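From: Kalevi Leinonen
To: sewing list
Subject: Re: red knit, folding or rolling?

Brahim Bouzid wrote:
> I have 31 pieces of the red stuff to put away before January and
> they keep coming out of the bin with hard creases. Do you fold
> yours or roll them? Also, does it matter if they get washed first?

Brahim,

I roll mine. Folding is fine for a week or two, but anything soft and a little fuzzy takes a line where the fold was, and on bright red the line shows. I lay the piece on a table, pull the corners out by hand, and smooth it from the middle toward the edges. Don't tug on the bunched parts. Lift them and let them drop flat.

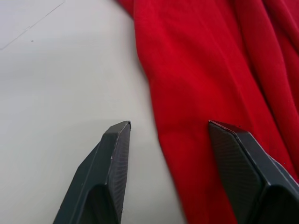
Once it lies flat I fold it in thirds the long way, loosely, and roll from one short end. A roll the size of a loaf of bread is big enough. Any thicker and the inside wrinkles anyway.

On washing, yes, and keep the red by itself. I did a load with a gray towel at the Statia place and the towel is pink now. Cold water, low dryer, out while still a bit damp.

Jouko stacks his flat on a shelf and says he gets no creases, but he has a shelf 90 cm deep and I don't.

Nestor, do you still have the lidded bins from Juntunen? I could use two.

Kalevi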